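About Us | Candles, Herbs & Altar Supplies

Search the shop... Search

Bendanden is a candle and herb shop for people who keep a home altar. Everett Brannigan and Tamunoemi Bashir opened it as a market table selling beeswax tapers and small jars of dried mugwort, rosemary and bay. We now carry 400 items and ship most of them from our workroom in Pruitt.

Everett pours the spell candles. Each color is made in its own batch, and the wax is colored all the way through so a candle burns the same shade from top to bottom. Tamunoemi blends the incense and the anointing oils, and she writes the card that goes in each package. The card lists every ingredient by its common name and its Latin name. 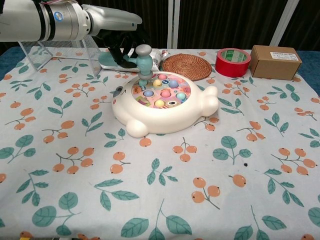
Do I need to follow a particular tradition to shop with you?
Our customers include Wiccans, hedge witches, Druids and plenty of people who light a candle on the full moon and leave it at that. We don't ask.

Szymon Śliwiński runs the herb room. He buys from growers he has visited and sends back anything that arrives dusty or without scent. Herbs that are unsafe to burn or swallow carry a red label, and we won't sell them as tea.

Darnell Calloway teaches the beginner classes in the evening at 6:30. They cover cleansing a space, dressing a candle and setting up an altar on a shelf or windowsill. The mailing list has 3,706 readers and goes out at each of the eight sabbats.

We close for inventory in January. Orders placed then are packed when we reopen. For wholesale accounts, write to Otis Dvorak at the shop; the minimum order is 200 candles, in any mix of colors.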